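Open day at the Mohammadi housewares place, Sidemville

22 October 2025

Quick writeup before I forget it all. Drove over from Ukdale, 40 minutes, would of been less but the bridge is down to one lane. Parking in the back lot, free. Sign in at the side door, they give you a sticker and a paper map. Lose the map, you don't need it.

Went in September last year too and it was mostly a sales room with cookies. Better this time. You get the packing hall, the sample store and the test kitchen, and they let you wander between them as long as you stay off the yellow floor.

Packing hall first. Loud. Brushes, dish racks, dustpans, all going into cartons, 8 to a carton for the small brushes. Smells of cardboard and a bit of vanilla, didn't find out why. Our group was 10 people and we couldn't all hear the guide, so stand near the front if you go. She said the dustpan with the rubber lip is their best seller by a mile. I have one. It's fine.

Sample store is upstairs. Shelves and shelves of stuff that never got sold, including a soap dish shaped like a canoe, which I wanted badly and was told no. Handles in every color. An old range called Ernumora that they dropped and are maybe bringing back, mostly pastel, mostly cups. My aunt had the cups! Spent too long up here and had to rush the rest.

Coffee was in the corridor, weak, plus three kinds of bar. Take the oat one.

Test kitchen last and this was the part I came for. Small room, warm light, no talking over machinery. They were on dish sponges and trays, and you could ask anything. 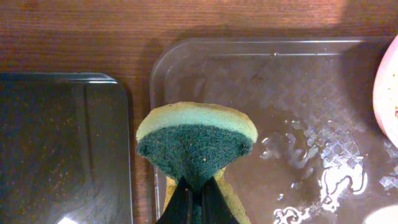
Sponges get a harder time in the test kitchen than they do at my house, and I'm not gentle. The questions they ask are pretty basic. Does it fold without splitting, does the scrubby side shed, does it hang on to crumbs. The one on the table had a dark green scouring pad against pale yellow-green foam, pinched in so tight at the bottom that the top flared out like a mushroom, and the fuzzy side had little light specks in it. Dark tray to one side with tiny tan and orangey bits all over the inside, clear plastic tray to the other. I'd take the clear one for home, you can see what you missed.

Asked how often to swap out a sponge. Answer was sooner than you do. Fair.

Shop on the way out, cash or card. Bought two brushes and a pack of sponges, forgot the dish rack I went in for. Gates close at 3 so dont go late. Toilets by the side door only, and the stairs to the sample store are steep, no elevator that I saw.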